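August 11, 2019
Saron Gebreyes

Overpayment letters, second pass. I came in on my day off for this and I'm glad I did, because the new budget page finally works and I want to get it all down before I lose the thread.

Where we left it: people bring in a notice saying they were paid too much in disability benefits and owe the money back. Most of them do one of two things. They put it in a drawer, or they sign up for a payment plan they can't afford. Our old handout spent a page and a half on definitions before it got to what to do, and Lindsay was right that people had stopped reading by then.

New order for the handout, top of page one:

- find the date on the notice and write it on the envelope
- find the amount
- decide: is the amount wrong, or is it right but I can't pay it, or both?

The third line is the whole thing! If the amount is wrong (or they think there was no overpayment in the first place), that's an appeal. If the amount is right but it wasn't their fault and paying it back would mean going short on rent and food, that's a waiver request. Plenty of people can do both, and the old handout made it sound like you had to choose. Jarrah tried the new wording on his uncle over the phone and the uncle sorted himself into "both" without any help, which had me grinning all afternoon.

Ran the Koller file through it as a test (permission form is in the front of the folder). Amount claimed: $3098. She'd gone back to work part time in December and reported it by phone. She wrote the call down on a wall calendar and kept the calendar. I love this woman. The calendar page goes in as Exhibit A, with the pay stubs behind it in date order. Her first draft of the letter said "I did not know." We changed it to what she did: who she called, what day, what she was told. Much stronger, and it's hers, we only moved the sentences around.
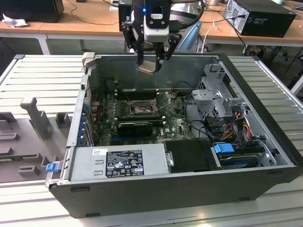
Gripper above the open desktop case, slatted table.

Budget page. I'd been fighting with this since spring. The old one had a line for everything and people left half of it blank, and then a reader could easily think there were no expenses there. Edvin's idea was to have people start from the bank statement and work down it with a pencil, copying each thing into the nearest box. Tried it with the Koller statement and it took 15 minutes. The old way took us most of an evening. It also picked up three things she'd never have listed from memory: the co-pay on her inhaler, the bus pass, and a monthly payment to the storage place in Gusthorpe.

Things to fix on it still:

- the box for medical is too small, needs to run the full width
- say "what you paid last month," drop "average monthly expenditure"
- somewhere to explain a one-time cost (car repair, funeral) so it doesn't look like it happens every month
- page number and name on every sheet. Sheets come apart.

Keegan asked whether we should tell people to keep paying while they wait. I don't want that on a handout. It depends on when they filed and whether money is already being held back from the check, and it needs a person to look at the actual notice. For now the handout says to come see us before agreeing to anything, with the Lorkwood desk number in large type. He's going to draft a short script for the phones so that everyone gives the same answer. 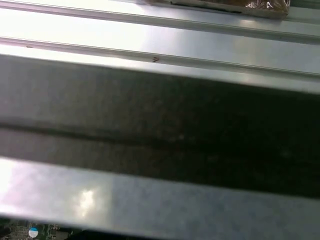

The other thing that came out well was the cover sheet. One page, stapled on top, listing what's in the packet: letter, budget, exhibits by letter, number of pages in each. When the office says something is missing, our person can point at the line. Two copies, one to send and one to have stamped and keep. If it goes by mail, the tracking receipt gets taped to the back of the kept copy, and please use tape, the staple goes right through the barcode.

Went back through the closed folders to see how the old packets would have looked with a cover sheet. 27 folders. The weak spot in nearly all of them is dates: lots of "last year" and "a while ago." So I added a timeline strip down the left side of the letter template, just a column of blanks with "about when?" next to each. A month is fine, a season is fine. Once people have one date down the rest seem to come much more easily, at least with the two clients I've tried it on.

Read the Zukham letter again too. It's still too angry in the second paragraph, though I understand every word of it. I'd keep the line about the heating bill and cut the one about the supervisor. Lindsay to call him and ask; it's his letter and he gets to say no.

To do:
- Lindsay: Zukham call, then large-print version of page one
- Keegan: phone script
- Jarrah: find somebody who has never seen a notice and watch them read the handout (don't help!)
- Edvin: wider medical box
- me: Koller packet, final read with her, copies, then it goes out

Still need a plain word for "waiver." Right now I'm saying "asking them to drop it" and people get that right away, but the form uses the other word, so both should be on the page side by side.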